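Robot teleoperation for demonstration is a method of teaching in which a person guides a robot through a task by remote control while its movements are recorded. It differs from kinesthetic teaching, in which the arm is moved by hand. 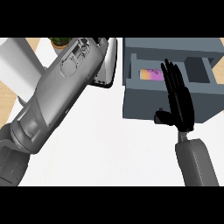 Simulated robot arms at a cabinet with an open drawer

Recordings may be made on real machines or in simulation. The Tulix collection, compiled by Zineb Ait Ali and Driss Samir, holds 1,573 demonstrations – 199 of them simulated – and covers household tasks such as opening drawers.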